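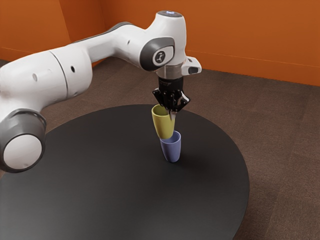 My mother's bread recipe is written in cups, and the cup in question was lost before I learned to bake. What survives is an index card with the word "cup" on it in four places and no volume. I have spent a few evenings turning the card into grams, and the working is set down below so that I don't have to do it again.

The first problem is that a cup is not one size. The metric cup is 250 ml. The US customary cup is a little under 237 ml. Old British recipes often mean a teacup or a breakfast cup, and neither was ever fixed in practice. My mother used a plastic one from a picnic set made by Dalleo. My cousin Thulani Buthelezi still has the rest of that set, and he filled one to the brim with water on his kitchen scales for me. It came to 300 g, so 300 ml.

Brim-full is not how anyone uses a cup for water, though. You stop short of the rim or you spill it on the way to the bowl. For flour the opposite applies, as you can heap it. The same cup therefore gives two different volumes in one recipe depending on what goes in it, and the card has no way of saying so.

The second problem is packing. Flour spooned gently into a measure and levelled with a knife weighs noticeably less than flour scooped straight from the bag. Sifting lowers it again. Leave the bag on a shelf for a month and the flour at the bottom is denser than the flour at the top. I repeated the scoop with the same bag and the same cup until I was bored of it, and the readings would not settle. Water behaved itself throughout.

## Working back from the loaf

Since the cup could not be trusted, I went at it from the other end. My mother's friend Mrs Mthembu baked from a copy of the same card for years, and at some point she weighed the finished dough before dividing it. She wrote the figure on the back of her copy: 1247 g. She gave no reason and I did not need one.

Given a total and a ratio of water to flour, the rest is arithmetic. I made small test batches at several ratios and compared the feel of the dough with what I remembered, which is a poor instrument but the only one available. The one that matched was 71 per cent.

That gives:

- strong white flour, 720 g
- water, 511 g
- salt, 14 g
- instant yeast, 2 g

The sum is 1247 g. The water is 71 per cent of the flour by weight, to the nearest whole per cent. The salt and yeast are my own choices, as the card says "some" for one and "the usual" for the other. The small yeast figure assumes an overnight rise, which is how I do it. If you want bread the same afternoon you will need more.

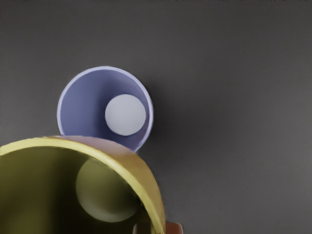

*Page last changed: March, 17:40*

## Notes on scales

My main scales are a Hota, bought second-hand, with a resolution of 1 g. They are fine for flour and water. They are no use for the yeast, where an error of one division is half the quantity. I tried to get round this with a 5 ml spoon, and then noticed that I had gone back to measuring by volume, with all the same faults at a smaller scale.

There are two ways out. One is a pair of pocket scales that read to 0.1 g or better. The other is dilution: stir ten times the yeast you need into ten times as much water, weigh out a tenth of the mixture and throw the rest away. It works, but it is wasteful, and the yeast sinks if you are slow. I bought the pocket scales.

A few smaller points from the log:

- Kitchen scales often ignore a slow trickle. If you add salt a pinch at a time, the auto-zero may absorb it and the reading stays put. Add it to a separate dish and tip the lot in.
- Weigh the empty bowl once and write the figure on the underside. When the scales switch themselves off halfway through, you can recover.
- Flat batteries make mine read low before the warning shows. A sealed bag of sugar is a reasonable check, provided it is always the same bag.
- Water can be weighed in the jug or in the bowl. In the bowl is better, as the jug keeps a film of it.

## Still open

The card calls for "half a cup more if dry". I have left this out. Flour does vary in how much water it takes up, but half of 300 ml is 150 ml, and adding that to the dough above would push the ratio past 90 per cent. Either she meant half a cup of something smaller or the line belongs to the recipe on the other side, for which the heading has been torn off.

Thulani thinks there was a second card. He is going to look in the biscuit tin with the Ginance label when he is next at the house, and I will correct the quantities if it changes anything.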